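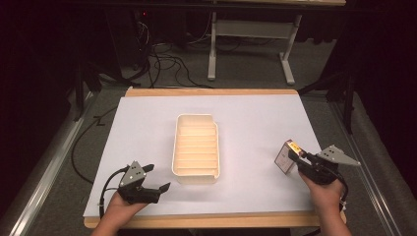
Fesgate hand-held gripper pair: setup and care

Hi, Dolores Haverford here. I look after the product side of the Fesgate pair, which mostly means I answer your emails and swap a lot of finger pads. We sell the grippers as a left and right set, cabled, with the marker plates already fitted on top. Everything on this page comes out of my own bench notes, so forgive the rambling bits!

Price: $3,042 per pair
Finger pads: black, bolt-on, sold in sets
Warranty: 8 months on the grippers, 67 days on pads (they're a wear item)
Ships from: our Messina Street workshop

Setting up the table

Pick a table you can walk right around and cover the top with something plain and matte. I like white board. A glossy top throws glare back at the cameras and you'll spend the afternoon fiddling with lamps instead of getting any work done. Keep the middle of the table for whatever you're loading (a divided tray is a great first job, and small cartons are a good size to learn on) and leave yourself elbow room on both sides.

Run the left cable off the left side and the right cable off the right side. I know that sounds obvious, but I've had more calls about crossed cables than about anything else we make. Give each one a loose loop before it drops to the floor. If you feel a tug at full reach, the loop's too small. Tape the floor run down or tuck it along a rail, whichever suits your room.

Then plug in, left first, and hold both grippers open and still until Pledex (our setup software) says it has found them. Close each one all the way, open it all the way, and you've done your zero. It takes me one cup of tea, and most of that is waiting for the kettle.

First job

Start with the tray square to you and don't rush. Come in with the fingers open wider than you think you need, and stop short to check your line before you close on anything.
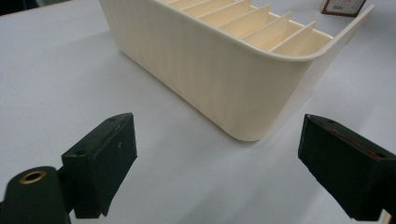
Thin plastic walls want a light squeeze. If you can see the wall bow, back off a touch and try again lower down, closer to a corner where it's stiffer. For cartons I grip across the narrow faces and keep the box upright on the way in, and I go slowly past the dividers so I don't catch a bottom edge on one.

Looking after the fingers

Dust is the big one. The pads pick up fluff and bits of cardboard, and after a while they start to slip on glossy packaging. Wipe the inner faces with a barely damp cloth at the end of the day and let them air dry. Please don't use solvent! Demetrius Holloway tried it on our demo pair in February and the pads went tacky, and I was picking lint off them for a week.

Scuffs on the top of a finger are fine and you can ignore them. A chunk missing from the inner face means a new pad.

Swapping a pad

1. Unplug the gripper.
2. Open the fingers fully and rest the gripper on a towel.
3. Back out the pad screws and put them in a dish. They roll.
4. Brush the seat clean and drop the new pad in, flat face inward.
5. Do the screws up by hand, then give each a small nip with the key. Stop there.
6. Plug in and redo your zero in Pledex.

Change left and right pads together if you can. One fresh and one worn feels odd in the hand, and you'll end up favouring the good one.

If it's playing up

Gripper drops out when you reach: check the cable loop, then the plug.
Tracking wanders: wipe the plate on top and make sure your sleeve isn't covering it.
Fingers won't close all the way: look for cardboard in the joint, then redo the zero.
Still no good: send it back with the cable, as I can't test it properly without one.

The Ploston carry case fits a pair with cables and a spare set of pads. Coil the cables loosely before they go in, and pack the grippers with the fingers closed.

Page updated Aug 1, 2020. Pads are in stock in both sizes.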